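Notebook entry, November
Project: Halonen – demonstrations with the hand-held gripper
Task family: container with slanted front panel, tinted acrylic

Purpose

The container task was added to the Halonen set to find out whether a policy trained on hand-held demonstrations can deal with transparent surfaces. Earlier sets recorded at the Brostau bench used opaque parts only, and the Clemitier baseline was trained on those.

Setup

White tabletop, standard room lighting, no markers on the table. Each demonstration begins with the fingers closed and empty, pointed at the container from a short distance. Operators are asked to hold this position briefly before moving, so that the start of the episode can be found during trimming. The ribbed pads are to be checked before each block and the result entered in the log.
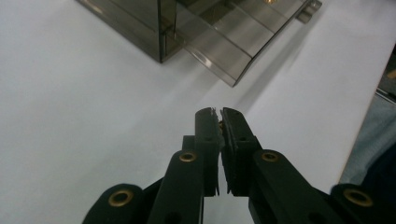

Observations

1. The grip strip at the fingertips is ragged, with frayed edges. It is to be replaced before the next block. Episodes recorded with the strip in this state will be tagged and kept.

2. The container casts a long diagonal shadow on the table, and reflections run across the slanted panel. The Grosel segmentation step tends to join the shadow to the object. Masks for this task are being corrected by hand until a better setting is found.

3. The closed start position leaves the gap between the box section and the slanted panel in view of the camera. An open start was tried on the first day and dropped; the approach angle varied too much between operators.

Data

The task now has 200 demonstrations, of which 13 were rejected in review, mostly for a late start or a lost pose track. The full Halonen set stands at 3,264 episodes. Training was run once on 100 of the accepted container demonstrations, with the Clemitier settings left unchanged. No comparison with the opaque set should be drawn from this run, as the corrected masks were not yet in use.

To do

Replace fingertip strips and note the change in the log.
Repeat the training run with corrected masks – same seed, same split.
Record a short block with diffuse lighting and compare the Grosel masks.
Ask Brostau for their pad replacement interval.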